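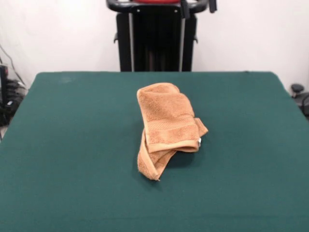
Figure 3. Orange-tan hand towel, loosely folded over on itself, on green felt.

How often do households wash their hand towels? Most of those in our survey washed them once a week, usually with the bath towels and usually on a Sunday.

4.2 Washing habits and reported wear

The answers come from the second part of the questionnaire, which was returned by 797 households in Skandton and the villages to the north of it. Respondents were asked when each type of household textile was last washed, at what temperature, and how it was dried. Hand towels gave the least consistent answers. Several respondents wrote that a towel was changed "when it looks tired" or "when guests come", and these replies were coded as irregular.

Households with children under ten changed hand towels more often than those without, but they also owned fewer of them, so each towel went through the machine more times in a year. This matters for the wear results in Section 5. Terry cloth loses weight mainly through lint, and most of that loss takes place in the tumble dryer. Line drying leaves the loops stiffer, a point that respondents raised as a complaint far more often than thinning or fading.

Colour was recorded in broad groups only: white, pale, warm and dark. Towels in the warm group, which takes in orange, rust and tan shades (Figure 3), were washed with dark clothes in some homes and with whites in others. We had expected fading to follow wash temperature closely. It did so for the dark group, but in the warm group the choice of detergent seemed to matter more. Powders containing bleach were named by many of the respondents who reported patchy colour.

The earlier Farina survey, carried out in 2005, used a shorter form and reached roughly 600 homes. It did not separate hand towels from tea towels, and so the two sets of figures cannot be compared directly. Emese Jakab, who coded the replies to both surveys, kept the original paper forms — including the margin notes — and these were read again for the present study. They suggest that hot washes were more common then, at least for whites.

Two limits should be noted. Forms were sent out in May, when line drying is easy, and winter habits may differ. The wash temperatures are also those set on the dial, as reported by the respondent, and we did not measure the water. The follow-up in Avis will use a diary kept over a full year, with 100 households taking part.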